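Marlina Pillai has a rule about demos. She watches them with the sound off.

"If they talk while it's running, they're covering for something," she says. "So I go stand at the back where I can't hear, and I look at the hands."

She has had plenty of chances to practice. Pillai spent most of her working life packing small orders, the last stretch of it as a shift lead at Rarnus, where the company wants a robot arm to take over part of the bench work. The software comes from a firm called Pullovent. Before any arm gets bolted down, though, it needs examples, and the examples come from people. Packers spend part of the shift working with hand-held grippers in place of their own fingers, picking things up and putting them down again while the tool records.

When we met in March, 34 people were on the rota for it. Pillai was one of the first.

"They told us we were teachers," she says. "I asked if it paid like teaching. It didn't."

The extra money came to 2 dollars an hour. Some took it gladly. Juwita Sembiring, who sat in with us for the first part of our talk, likes the recording shifts and said so. It's quieter up there, she pointed out, and you get to stay at one table.

Pillai let her finish. "It is quieter," she said. "I'll give them that. There's windows." 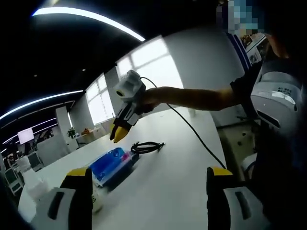
At the recording table, working with hand-held grippers. Photo: Cempaka Setiawan

What bothers her is the pace. A good packer can close a carton while reaching for the next one, and does it without looking. With the gripper you have two jaws and a trigger, and you do one thing at a time.

"So you slow down to what the tool can do. Fine. But then the numbers come out and they compare the robot to that. They don't compare it to me with my own hands on a busy night. Of course it looks good. They made me as slow as it is and then it caught up."

I put this to Amirul Hartono, who runs the project for Rarnus. He didn't dispute it so much as shrug at it. The early comparison was never meant to be final, he told me, and the arm doesn't need to match a fast packer if it can keep going all night. He said the site had collected some 700 hours of recordings and would need more. When I asked how many bench jobs there would be once it was done, he said roles would "shift toward supervision."

Pillai laughed when I read that back to her.

"Supervision of what? There are 39 benches. You don't need 39 people watching 39 arms. You need maybe a kid with a tablet. Ask him to write down the number. He won't write it down."

I did ask. He said it was too early to put a number on paper.

There's also the matter of who owns the work. The form the packers signed covers their recordings, and as Pillai reads it, it covers them for good. Zahira Pasaribu, a steward on the late shift, has been trying to get a clause added so that anyone whose recordings are used gets first call on whatever jobs are left. She has had one meeting. A second was moved, then moved again.

Pillai isn't against machines, and gets short with people who assume she is. The tape machine at her old job in Jululdale was, she says, the best thing that ever happened to her wrists. It arrived, it taped boxes, and the same people went home at the same time.

"That one didn't need me to show it how first," she says.

She still takes her turn on the recording shifts. Her wrists are bad again and she could use the money. I asked whether she ever does the job a little wrong on purpose, so the robot will learn it wrong too.

She took a while over that one.

"No," she said. "I thought about it. But I can't pack badly. I tried once and I had to go back and fix it."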